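Bedding Drive Passes Its Goal as Ullitz Gets Ready for the Cold

December 5, 2018

The spare quilts of Ullitz have been on the move again. The winter bedding drive, which began back in August when the last thing anybody wanted to think about was a heavy blanket, closed its collection this week with 1,836 pieces sorted, folded and ready to go out to households in town and up the valley toward Clurnier. That is a good many quilts, duvets, pillowcases and throws, and if you happened to walk past the old Grotenus furniture store on Mill Street while the folding was going on, you will know that the front window had pretty well disappeared behind them.

The drive takes in anything clean and whole that can keep a person warm at night. Quilts have always been the favorite, partly because so many families here seem to own one more than they have beds for, and partly because a quilt is such a friendly thing to be given. This year there were plenty of plain ones in cream and white, a fair number of patchworks (some of them clearly the work of many evenings), and a great heap of children's covers with trains and rabbits on them.

People who signed up to give from home were asked to lay the quilt out on a made bed, look it over on both sides for thin spots and pulled stitches, and then fold it into a thick, flat bundle that would sit nicely on a shelf. Plenty of people told the drive they rather enjoyed that part, and that once they had one quilt folded they went straight back to the closet to see what else was in there. A cream quilt with a wavy stitch is about as useful a gift as you can make, as it goes with whatever is already on the bed, be it butterflies and leafy sprigs on pale pink or plain navy blue.

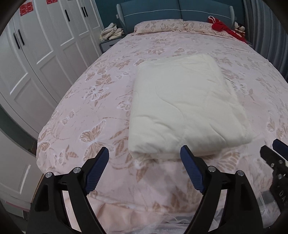 Bhuiyan wrote in to the paper to say that folding in thirds beats folding in half every time, that the soft corners should be tucked to the inside so they don't catch when the stack is lifted, and that anyone storing a quilt for longer than a season ought to take it out and refold it along different lines, or the creases will settle in for good. The letter went on to put in a kind word for cotton pillowcases as storage bags, in place of plastic, and asked whether the drive might accept matching pillow and duvet sets next year without splitting them up.

It will, as it happens. Sets were separated this time only for want of shelf space, and a second room at the Grotenus store has been promised for next winter. With that extra room the organizers hope to reach 3,000 pieces, and they would dearly love to see more full-size quilts among them, which went fastest of all.

Deliveries begin at once and should take 2 weeks, starting with the Clurnier road while the weather holds. Each household will get a quilt and, where there is a child in the house, a smaller cover as well. Anyone who missed the collection can still bring bedding to the side door of the store in the mornings. Please wash it first, dry it all the way through, and pin a note to it with the size. Feather pillows cannot be taken this year, but wool blankets are very welcome, even if they have been darned.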